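Sinville Pantry Month returns with a big table and plenty of lids

If your kitchen cupboards are anything like ours after the holidays, you'll be glad to hear that Pantry Month is back at the Marchetti Rooms on Tredar Street, and that it runs right through January. The idea is the same as it was last winter: bring in the cans, bottles, jars and tubs you have been pushing to the back of the shelf, put them on a table where you can get a good look at them, and go home with fewer of them, or at least with a better idea of where they ought to live. 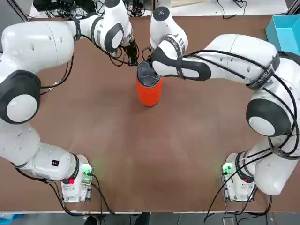
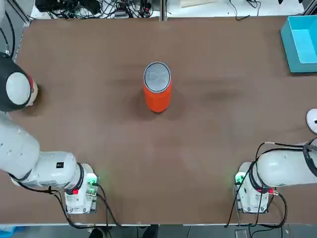
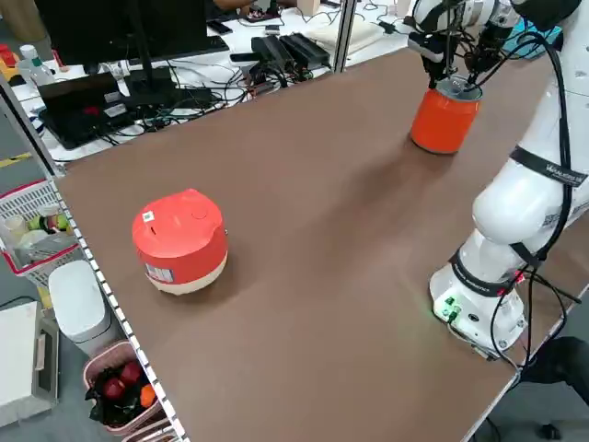
On the big brown table: an orange bottle with a black lid in the first picture, and a can with a silver top in the other two.

Kibet Koech is running the month again, and anyone who came along last year will remember that he likes to talk about lids. He can go on for quite a while about lids, and we mean that kindly. His view is that most people sort their food by what is in it – soup here, beans there, something sweet on the top shelf out of reach – when they would often do better to think first about how each thing opens and whether it closes again afterward.

"A bottle with a cap on it can go back in the cupboard as many times as you like," he told us when we stopped by to ask about the dates. "A can with a pull tab is a different animal. Once you've pulled that tab you've made a decision about supper, so put it where you'll see it when you're deciding about supper."

That is more or less how the sessions go. Everyone starts with just a few things on the table and a good deal of bare space between them, which feels a bit silly at first when you have two full bags waiting on the floor. But it does help. A can you have walked past every day since the summer looks quite different when it is standing out in the open. You notice the date, you notice the dent, and you notice that you already own three more of them. The color of the label starts to matter too, and there was some cheerful discussion last winter about whether bright orange things should be kept together because they are so easy to spot, or split up for exactly the same reason. Kibet is on the side of splitting them up. We have tried it both ways at home and are still undecided.

The table deserves a few words of its own. It is large and brown, with lighter and darker patches and a smudge here and there, and it has been leaned on by a great many Sinville elbows. There was talk in the fall of putting a cloth over it for Pantry Month, and we are happy to report that the idea was dropped. Things slide about on a cloth, and a heavy can set down on a wrinkle is asking for trouble.

Baskets have a larger part this time. Last year people tended to carry everything in shopping bags, and the bags flopped over, and then somebody would spend half the session chasing a lemon. So this year the advice is to use open baskets, ideally one for fresh fruit and another for odds and ends, and to keep them down on the floor beside the table until you are ready for what's in them. There is a pink mesh one with a couple of red apples in it in the third of our pictures, if you would like some encouragement. A mesh basket lets you see what you've got without digging, and it rinses off nicely under the tap. Small cups are worth bringing along as well, if you have any at home that have lost their set. They are just the thing for holding the twist ties, clips and spare caps that collect in a kitchen drawer.

The month is split into four parts, and you can come to as many or as few of them as you please. The first is for cans and anything else with a metal top. The second is bottles and jars with caps that screw on, and this is the one to choose if you have a stubborn lid you'd like a second opinion about. The third part is for the larger containers that sit out on the counter, such as canisters and cookie tins, along with the countertop cookers that so many of us were given as presents and have never quite found a home for. The last one is a swap, and it was easily the busiest last year, with people coming over from as far away as Trirton with the back seat full.

For the swap, please remember that food has to be unopened and in date. It also has to be in its own packaging with the label still on. That goes for homemade things as well, we're sorry to say, even though last year's plum jam was very much enjoyed by those who got to it before the rule was pointed out. Empty containers are welcome in any condition as long as they are clean and have their lids with them. A container without a lid can go on the windowsill, where there is always the hope that somebody will come in with a lid and no container. This happened 7 times last January, which we think is a pretty good score.

Up to 200 people are expected over the whole month, but the room feels most comfortable with 20 at a time, so it's a good idea to put your name on the sheet by the front door before the session you want. You can sign up a neighbor too if they've asked you to. Sessions start at 10 in the morning and go on until people run out of things to sort, or until lunch, whichever comes along first. Entry is 3 dollars and covers tea and coffee and a printed set of shelf labels to take home. Children get in free and are usually very good at this. They are closer to the bottom shelf than the rest of us, and not at all sentimental about old chickpeas.

A small note about what to wear, which came up more than once last year: sleeves that roll up, and shoes you wouldn't mind dropping a can on. The floor is hard and a full can is heavier than you think.

Kibet will also be taking home visits again, though only a few of them, and mostly for people who find it hard to get out or to carry things. He'll bring his own step stool. If you'd like one of these visits, or know someone who would, leave a note at the desk with a phone number and a line or two about the size of the cupboard. He asks us to say that he has seen all kinds of cupboards by now and that you needn't tidy up before he comes, as it only makes it harder to find out where things have been hiding.

"People say sorry to me before they've opened the door," he said. "I always tell them mine has a shelf I haven't reached since we moved in. I think there's a can of peaches up there, and I'm looking forward to meeting it."

Parking is behind the Marchetti Rooms, by way of the lane off Tredar Street, and there is a ramp at the side entrance if you're bringing a stroller or a cart full of jars. Please leave the space nearest the ramp open for unloading. Anything left over at the end of the swap will be boxed up and kept at the desk for a week, so if you get home and find that you've given away the wrong half of a set, do come back and ask.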